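I have driven the same small hatchback for longer than I care to admit, and what I love most about it is the row of chunky knobs under the radio. I can warm my feet without taking my eyes off the road — bliss on a frosty morning in Ballby!

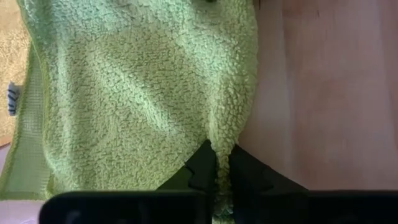
Mitali Selvanayagam thinks I'm being sentimental, and that after 2 weeks with a touchscreen I'd never miss a knob again. She may be right about me, but I did borrow a newer car in July, and it took 4 taps to turn the fan down while a lorry sat on my bumper.
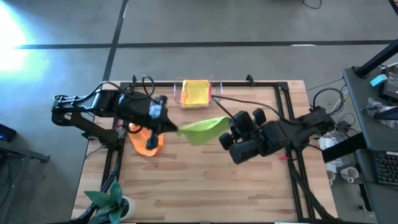

What I'd ask the makers for

Keep the big screen for maps, by all means, and let me have 3 proper dials for heat, fan and volume. I'd gladly pay £200 extra for them.
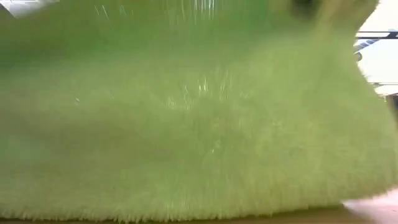
I'd want them big enough to work in gloves, too, and with a good solid click, the sort my old Dad's car had — you could hear it from the back seat.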